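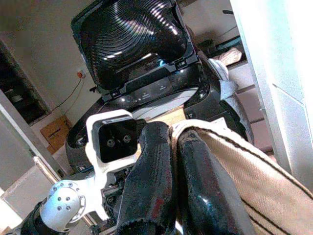 Zullard: party voice drops after match 19

Home Forums Support Tickets Known Issues Search

October - posted by Viorica Zamfir

Status: open, workaround available

Problem
Party voice chat in Zullard cuts out partway through a long co-op session on console. The game keeps running and text chat still works. The mic icon stays green, but players in the party can't hear each other. Error 434 shows in the party menu if you open it.

Reported by more than 200 players since the Nundatis map pack went live. Single player and the Jikar race mode are not affected.

Steps to reproduce
1. Start a party of four and queue for Espinoza Docks.
2. Stay in the same lobby between matches.
3. Keep playing. On our test accounts voice dropped at the start of match 19 every time.

Tried so far
Restarting the router - no change.
Reinstalling the map pack - no change.
Switching party leader - voice comes back for one match, then drops again.
Turning off cross-play - no change on either console.
Leaving the lobby completely and making a new party - voice comes back and stays.

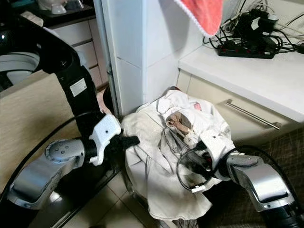 White cloth on the tiled floor next to the cabinet.

Sunday update
Logs from six parties show the voice token is not renewed when the lobby stays open. The client asks for a new one, gets an empty reply and doesn't ask again. Passed to the network team with the logs attached.

Workaround
Disband the party and make a new one every hour or so. Ranked progress is kept - you only lose the lobby streak bonus.

If you get 434 in any other mode, reply with your platform, your region and the time it happened. Please don't open a new ticket for it.

Previous Next Back to Tickets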